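Re: [bisthorpe-users] Replacing office machines every three years

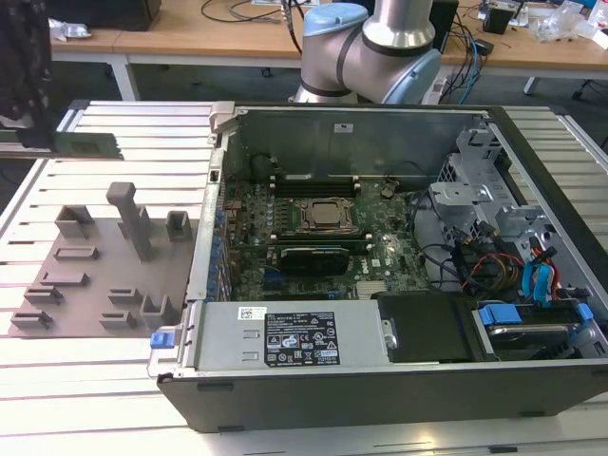 Dragica Delić
List member, part-time bookkeeper and office IT, Bisthorpe

Benvinda Baptista wrote in June:

> The Fledus people came by and left us a plan. Every desktop in
> the building gets swapped on a three-year cycle, we pay monthly,
> and they take the old ones away. They say the average office
> loses 11 working days a year per person to slow computers. I
> think we should sign. Does anyone see a reason not to?
>
> Benvinda

I see a few.

Start with the 11 days. I asked Fledus where that number came from and got a brochure back with the same number in it, in a bigger font. Slow compared to what? Who was timing them? I do payroll on a desktop that was old when I started here, and what holds me up is waiting for people to turn in their hours. A lease won't fix that.

Then the money. The quote works out to 400 dollars per desk per year once you add the "care package," and I can't find a way to leave the care package off. I read page 2 of the terms twice. If we want to keep a machine at the end, we pay again for it. If we send it back with a dent, we pay for the dent. Over two cycles we will have bought every computer in the building and own none of them.

Nipon Klinhom said on this list last month that old hardware is a security risk. I'd say unsupported software is a security risk, and that's a different complaint with a cheaper answer. Some of our desktops really can't run a supported system anymore, and those should go. I'd like to see a list of which ones before anybody tells me it's all of them.

What I would try first:

More memory and a solid state drive in the front office machines. A desktop tower opens up, the memory slots are sitting right there on the board, and parts for the common office brands are easy to get used.

Turn off whatever Vostesix is doing at 9 in the morning. Every computer on our floor crawls until it finishes its scan. Graça Seixas asked them to move it to lunchtime and was told it was "under review." That was before the new carpet.

Set aside 2000 dollars for real failures and see how much is left at the end of the year.

I may be wrong about the front office. Anahera Dunstan works with those big drawings and maybe she does need something new. Fine, buy her one. I don't see how that gets us to a contract for the whole building.

One more question, for Benvinda or whoever talks to Fledus next. "They take the old ones away" to where? And who wipes the drives? I looked for it in the plan and all I found was the word "responsibly." Our payroll files go back a long way and I'd want that in writing before a single machine leaves the building.

Dragica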